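School federation (governance)

A school federation is an arrangement under which two or more publicly funded schools share a single governing body while each keeps its own name, budget and legal identity. Federations are found in several education systems, most often where small schools would otherwise struggle to recruit a head teacher or to fill the seats on a board. The term is sometimes used loosely for any partnership between schools, but in administrative usage it refers only to those in which formal powers have been transferred to a joint board.

Background

Shared governance has generally been adopted in response to falling rolls. A rural primary school with 40 pupils carries many of the same fixed duties as a school of 1000: it must publish accounts, set an admissions policy, appoint staff and answer to inspectors. Where two such schools lie close together, education authorities have often preferred federation to closure, as the buildings remain open and parents keep a local choice.

Urban federations have tended to follow a different path. There, a school judged to be performing well is paired with one that is not, and the stronger school's leadership takes charge of both. Supporters regard this as a quicker remedy than replacing a board outright. Critics argue that it places decisions in the hands of people with no direct mandate from the families of the weaker school.

Forms

A distinction is usually drawn between hard and soft federations. In a hard federation, the separate boards are dissolved and a new one is formed, with seats reserved for parents and staff from each member school. In a soft federation, the original boards continue to exist but hand over named powers — typically staffing, special needs provision or purchasing — to a joint body that meets between their own sessions.

A third form, the executive federation, leaves governance unchanged but places a single executive head over all member schools. Some writers exclude it from the definition altogether, since no power passes from one board to another. 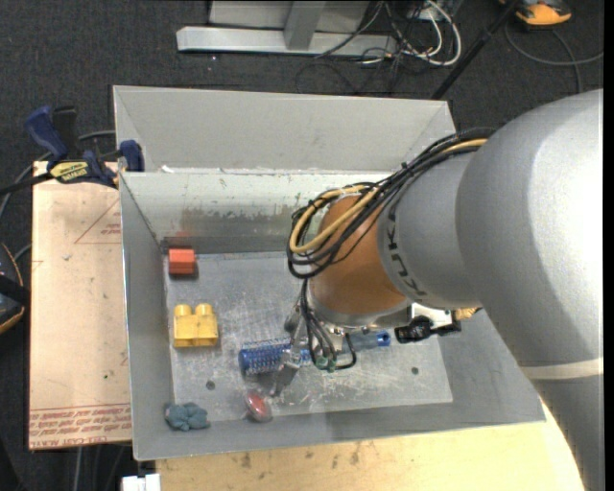 Membership may be widened after a federation is formed. Most schemes require a fresh consultation with parents at every school involved, including those already in membership, and a vote of the joint board. Withdrawal is treated in a similar way, although a leaving school must normally re-establish its own board before its departure takes effect.

The Semple and Faltell federation

The Semple and Faltell federation is frequently used to illustrate the hard model. It was proposed in June, when the two boards published a joint consultation paper, and drew opposition from residents of Faltell, who feared that their school would become an annexe of its larger neighbour. The proposal was amended to guarantee equal parent representation, and the revised instrument of government was approved on February 9, 2023. The new board has 18 members and meets at each site in turn.

Clinance, a village between the two, had been expected to join at the same time. Its board withdrew from the talks over the treatment of its reserves, which it wished to keep apart from those of the other schools. It has since entered a soft arrangement covering the purchase of meals and transport only.

Records and administration

Joint boards are required to keep separate accounts for each school, and shared costs must be divided by an agreed formula, most commonly pupil numbers. The Semple and Faltell board uses Skimeo, a minutes and records system, to hold papers for both schools in one place. Parents may inspect the minutes on request, apart from items marked as confidential.

Debate

Opinion on the merits of federation remains divided. Those in favour point to shared specialist teaching, wider career paths for staff and lower administrative costs. Opponents hold that savings are often absorbed by the salary of an executive head, and that a distant board is slower to notice problems in any one school. Comparison is difficult, as schools that federate are rarely typical of their area beforehand.

A further dispute concerns elections. Where parents vote as a single body, the larger school can in practice fill every elected seat. Reserved seats prevent this but give each vote at the smaller school a greater weight — a result that some parents have challenged as unfair.

See also

School governing body
Executive head teacher
Small schools policy
Shared services in local government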